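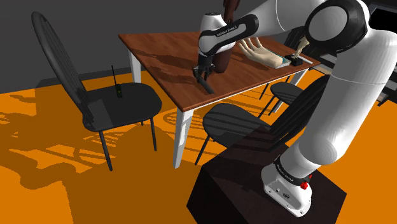 How a Band Makes a Recording

Music for Young Listeners
Coslow Music Library, Children's Department

When you listen to a song, you may hear a piano, a bass, a set of drums and a singer all at once. This page explains how those sounds are captured and turned into a recording that can be played again and again. Words in the list at the end may be new to you.

Before the recording day

The musicians first choose the pieces they will play. Some pieces are written down in full. Others, especially in jazz, have a short tune that everyone knows, and the players make up the rest as they go. Making up music in this way is called improvising.

The band practices until each player knows when to begin, when to stop and when to leave room for someone else. The pianist Kenta Ogura rehearsed with his group in Zukville for most of August before they recorded their first album.

In the studio

A studio is a quiet room built for recording. Its walls are often covered with soft material that keeps sound from bouncing back. Each instrument has at least one microphone. A drum set may need up to eight, as every drum and cymbal has its own sound.

The person who places the microphones and controls the equipment is the recording engineer. At Egilsson Studio in Plevov, the engineer is Preben Mikkelsen. He sits in a separate room, called the control room, and talks to the players through their headphones.

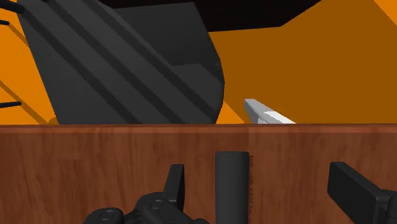

Takes

Each time the band plays a piece from beginning to end, it is called a take. Musicians often record several takes and then choose the one they like best. The best take is not always the one with the fewest mistakes. Sometimes the first one has the most energy – even if a note or two went wrong.

Mr. Ogura's group played for two days and finished with 46 minutes of music.

Mixing

After the band goes home, the engineer listens to each microphone's sound separately. He or she makes some parts louder and others softer. This work is called mixing. If the bass is too loud, it may hide the piano. If the singer is too soft, the words may be lost.

Try it yourself

Ask a friend to clap a steady beat while you hum a tune. Record yourselves with a phone or tablet, with an adult's permission. Then move the device closer to the person clapping and record again. Listen to both takes. Which sound is louder in each one?

Words to know

Control room: the room where the engineer works.
Improvise: to make up music while playing it.
Mix: to balance the sounds in a recording.
Take: one recorded performance of a piece.

Page last reviewed 18/04/2026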